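Teaching the Arm to Put Its Own Tools Away

Part four of the Fallo build

If you've followed along this far, your arm moves, your gripper opens and closes, and the little wrist camera is sending you a picture. Now comes my favorite bit: giving the arm a tool board. Once it can hang up one part and pick up another without you standing there feeding it, the whole project suddenly feels like a robot (I may have cheered the first time, and Humaira Ansari at the next bench may have dropped her coffee).

What you need

A flat printed board with holders along the top
Screws or strong double-sided tape
A metal wall or rail that doesn't wobble
Your arm, calibrated as in part three
A free evening

Mount the board

Pick a spot the arm can reach with its elbow still bent. Fully stretched, my arm sags just enough to miss every slot. Hold the board up, jog the gripper to both ends, and only then fasten it. I tried tape first and the board crept downward over a week, so I'd go straight to screws if your wall allows it.

Leave plenty of space below the holders. Everything goes in and out from underneath or from the front, and the gripper is a lot wider than the thing it's carrying.

Save the approach point

For each holder you'll store two positions: the approach and the seat. The approach sits 40 mm straight below the opening. Jog there by hand, line the part up using the wrist camera, and save it with a name you'll still understand in December. Mine were called "test2" and "test2b" for far too long.

Now the seat. Drop the speed way down and raise the arm a millimeter at a time until the part stops going in, then back off one step and save.

Set the grip

Full squeeze is too much for printed parts. I run Ghanem, our control script, with grip force at 85 and it holds nicely without leaving dents. Start lower and work up. If the part tilts when it touches the holder, check that it's square between the fingers before you change any numbers – nine times out of ten that's the trouble.

Rough pads help a lot too. My first ones were smooth and everything slid.

Run it slowly

String the moves together: approach, seat, open, back away. Put a pause of 1000 milliseconds between each one while you're testing, so you have time to hit stop. When the cycle runs clean ten times in a row, cut the pauses down bit by bit.

If the arm catches on a holder as it leaves, add a small straight move before it turns. Binta Obi spotted that one for me, after I'd spent two evenings blaming the motors.

Keep an eye on glare as well. Shiny metal behind the board can wash out the camera view right where you want to see an edge, so try moving your lamp off to one side before you start playing with exposure settings. I keep mine low and to the left now, and lining up is so much easier!

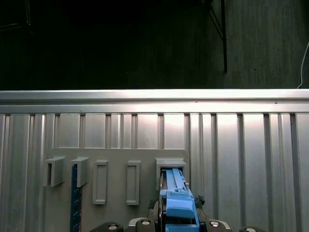
Once one holder works, copy its two positions and shift them sideways for the next, then fine-tune each by hand. Don't trust the spacing in your drawing, as prints shrink a little. Save the whole set to a backup file before you touch anything else. Part five is all about picking tools back up, and you'll want these numbers.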